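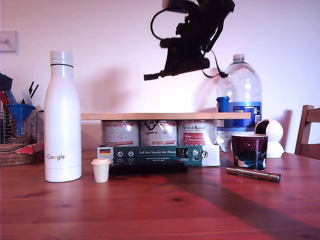
Our project is on drinking fountains and bottle fillers at Carklow College, who uses them and who walks right past. The topic came out of a complaint. Roald couldn't fill his bottle in the old wing of Starby Hall, the spout is so low that anything with some height just doesn't fit under it. A tall white insulated bottle with a screw cap, Google logo near the bottom, is a pretty normal thing to see on a table now, and the fountains in Starby were put in when people bent over and drank from the stream. So the question got to be: does the fountain you have nearby change whether you carry a bottle at all? Or do people carry one anyway and just fill it at home.

Group: Roald Kristiansen did most of the building survey and the photos of the spouts (in the appendix binder, not here). I did the questionnaire and the write up. Supervisor was Ms. Khurana.

## What we wanted to find out

1. Where the fountains are and what kind.
2. Whether a normal reusable bottle can be filled at each one without tilting it so far it only fills halfway.
3. How often they get used, for bottles and for sips.
4. Why people don't use them.

We had a fifth one about taste. Dropped it. More on that later.

## Background (short)

Carklow has three main buildings. Starby Hall is the oldest, Marchuk is the science building, and the Prendora Center has the cafeteria and gym. Marchuk got bottle fillers during the renovation, the upright kind with a sensor where you stand the bottle on a little grate. Prendora has a mix. Starby has only the old ones, steel basin with a push button, except one on the top floor that is porcelain and I think older than the rest of the plumbing.

The cafeteria sells bottled water. We asked for sales numbers and didn't get them. I emailed twice and Roald went down in person and was told to email. So there's no sales data in this report, even though the proposal says there will be.

## Method

**Building survey.** We walked all three buildings with a floor plan and marked every fountain we could find. Total is 14, including one in the Prendora locker room hallway that isn't on the plan. For each we wrote down the type, the height from basin to spout, whether it worked, and whether our test bottle could stand upright under it. Same bottle every time. If it couldn't stand upright we tilted it until water started running back out and measured what was in there with a kitchen jug.

**Watching.** We sat near four of the fountains and tallied everyone who used one. Two columns, SIP and BOTTLE. Added a third column on the first afternoon, WASHED SOMETHING, as people kept doing it (paint brush, an apple, somebody's glasses). In total we watched for 196 minutes. Should have been more. The sessions were split between late morning and right after lunch, and we never did an early morning, which matters, see limitations.

**Questionnaire.** On paper and online, same questions. 157 people answered. We threw out the blank ones before counting so that number is only real answers. Questions were on whether you carry a bottle, where you fill it, how often you buy water on campus, and an open box at the end.

**Counter.** The filler on the ground floor of Marchuk has a little display that counts fills. We read it at the start of August and again at the end.

## Results

### The fountains themselves

The short version is that the building matters more than anything. In Marchuk every fountain passed the upright test. In Prendora the two by the cafeteria passed, the one by the gym almost passed (you can get the bottle in if you start it on an angle and then straighten it up, but the mouth presses against the guard and it splashes). Locker room one failed. In Starby all failed.

Failing isn't the same as useless. You can still tilt. But a tilted bottle under the Starby second floor fountain got less than half full, and the stream is weak so you stand there for a long time holding the button with your other hand. I timed it once and then lost the piece of paper, so no number, but long enough that a line formed behind me.

Two were broken when we did the survey. One got fixed before we finished. The other has had a bag over it since before I was a student here according to Ms. Khurana.

### Watching

The sip/bottle split was really different between buildings. At the Marchuk filler nearly everyone was filling a bottle. At Starby it was nearly all sips, and the few who tried a bottle mostly gave up part way. One person filled a paper cup and poured it in the bottle, then did it again, and again. Roald wrote "cup method" in the margin and we saw two more people do it after that, so it's a real technique.

Nobody at the gym fountain took off their headphones. Not a finding, just noticed it.

### Counter

The Marchuk counter went up by 1006 over August. That is one machine, in a month when most of the campus is empty. We were surprised by it. We don't know how the counter decides what is a "fill" though. I waved my hand under it and it went up by one, so it probably overcounts a bit. Roald thinks there's a minimum time before it counts but we tested that and got mixed results and then felt bad about wasting the water.

### Questionnaire

Most people said they carry a bottle at least some days. What we didn't expect is that people with most of their classes in Starby carried one just as often as the Marchuk people. So our guess was wrong. Having a bad fountain nearby doesn't stop you owning a bottle. It changes where you fill it. The Starby people filled at home, or walked across to Marchuk between classes, or used the bathroom sink. A lot of bathroom sink.

Where it did make a difference was buying. Starby people bought water from the cafeteria more often, especialy in the afternoon when what they brought from home had run out. The difference is there in our numbers but the groups are small and I wouldn't bet on it.

Some of the open box answers:

- "the one on the 2nd floor tastes like a coin"
- "I didn't know there was one by the gym"
- "button hurts my thumb"
- "I don't trust a fountain I can hear"
- "why is the Marchuk water so much colder"
- "please fix the bag one"

The coin comment came up in different words from several people, all about the same fountain.

## Taste (dropped)

We planned a blind taste test with cups from each building. We did a trial with five friends. The trouble was that the Marchuk water is chilled and the Starby water isn't, so everyone picked the cold one right away. We let them all sit out to get to room temperature and then nobody cared about the difference and two people had to leave for class. To do it properly we'd need a fridge and more patience. Left out of the results.

## Discussion

Going in we thought bad fountains = fewer bottles. It's more like bad fountains = annoyed people with bottles. They've already bought the bottle, and for lots of them it wasn't cheap, and the bottles have gotten taller. The fountains stayed the same size. A small narrow bottle does ok under most of the Starby ones, we tried an old soda bottle and it worked in all but the porcelain one.

The other thing is knowing where they are. Nearly a third of the open box answers had something to do with not knowing a fountain existed. The gym one has a vending machine right in front of it, you have to come at it from the side. Moving a vending machine is cheaper than plumbing.

I don't think Starby needs all of its fountains replaced. One filler on the ground floor near the stairs would probably cover it, most people go by there anyway. We asked the facilities office what a filler costs and they gave us a range so wide it isn't worth printing.

## Limitations

- No early morning sessions. People who fill up first thing are missing from the tally. Possibly a lot of people.
- Watching changes things. At least one guy in Starby saw the clipboard and went somewhere else.
- The questionnaire was handed out mostly in Marchuk and in the cafeteria line, so Starby is underrepresented. We tried to fix this in the last week.
- The counter question, see above.
- One test bottle. Should have used three sizes like the proposal said.
- August is a strange month. Summer classes, sports camps, a lot of younger kids in the gym who are not students here and who drink from fountains way more than we do.

## Recommendations

1. One bottle filler in Starby, ground floor by the stairs.
2. Move the vending machine in front of the gym fountain, or at least put up a sign.
3. Check the second floor Starby fountain. Might just be an old fitting but enough people mentioned it.
4. Take the bag one out or fix it.
5. Add the fountains to the campus map. The map has benches on it.

## What we'd do differently

Start the cafeteria emails earlier. Make the tally sheet with spare columns. Write numbers down in a notebook and not on loose paper (me). Also we split the work so that only Roald knew the floor plan symbols, and when he was out sick I had a page of triangles and circles and no idea which was which.

Raw tallys and the questionnaire are in the binder. The floor plans are folded in the back pocket, careful with the Prendora one, it's ripped along the fold.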